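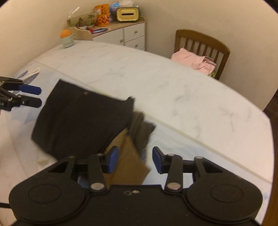
Jerdale Domestic Manipulation Group — shared notebook

27 Apr 2026

Laundry again. Toivo Väisänen asked at lunch whether Heta will be folding his shirts by November, and I told him it would depend on how he feels about sleeves.

Went back over the hand-held gripper material before the next training run. We're at 592 episodes now, and I'd trust the policy with a tea towel. Dark clothes on a bed are another matter. A black garment lying flat gives the depth estimate next to nothing, and a mattress has opinions of its own when you press on it. The Oksanen fingertips grab well on knits, less well on anything slippery. On thin cotton they picked up the sheet too in around 3 tries out of ten, so Heta has technically learned to strip a bed.

Two-handed stretch is the bit I care about. People do it without looking: one hand at the hem, one up by the collar, pull, lay it down. Heta does it as if defusing something.
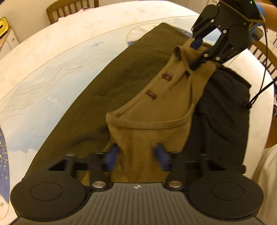

Khaki knit held at hem and collar, round table.

Truvo's planner still wants to know which end is up before it will commit. Labels would be a decent cue if they weren't small and mostly face down. Tried weighting the neckline seam instead — better on knits, useless on trousers, for reasons even the planner should grasp.

To do:
Re-tune grip force for thin fabric
Split bed and table episodes, 2 separate sets
Ask Toivo for the wrist calibration file (second time of asking)

My own time for a shirt is still well ahead of the robot's. My mum's is ahead of both.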